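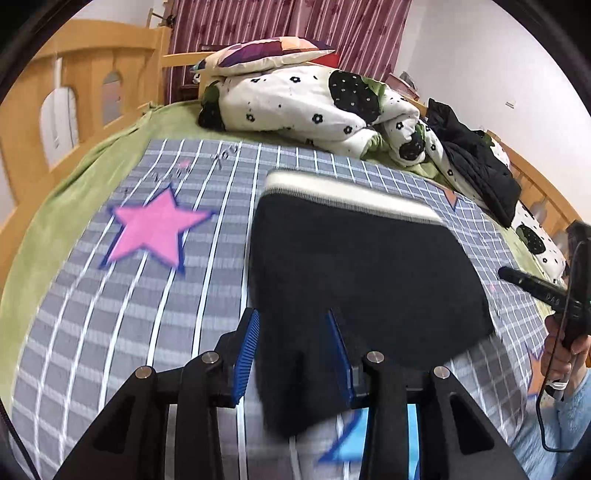
How Does a Robot Learn to Pick Up Cloth?

A wooden block keeps the same shape wherever it is placed. Cloth bends, folds and slides, so it is one of the hardest things for a robot to handle. At the Karura Learning Center, software engineers work on this problem with a program called Pundo.

Step one: Seeing

The camera sends pictures to a computer. Each picture is made of tiny colored dots called pixels. Pundo must decide which pixels belong to the black cloth and which belong to the sheet. Stars and lines printed on a sheet make the job harder — the software must learn that they are flat and cannot be picked up.

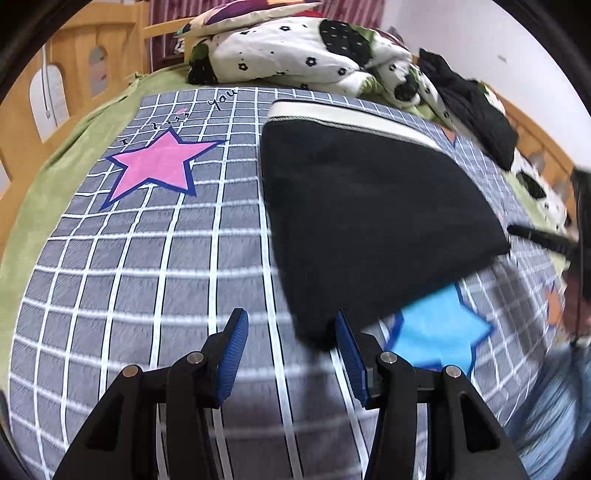 Blue ridged finger pads above a star-print sheet.

Step two: Planning

Next, the software chooses a place to grip. An edge is often a good choice. It then plans a path for the two fingers.

Step three: Practicing

People hold grippers in their hands and show how a task is done. Pundo has studied 634 of these lessons. "The program compares what the camera saw with how the fingers moved," explains Intan Chong, a software engineer at the Center.

Words to Know

Pixel — one tiny dot in a digital picture.
Gripper — a tool with fingers for holding objects.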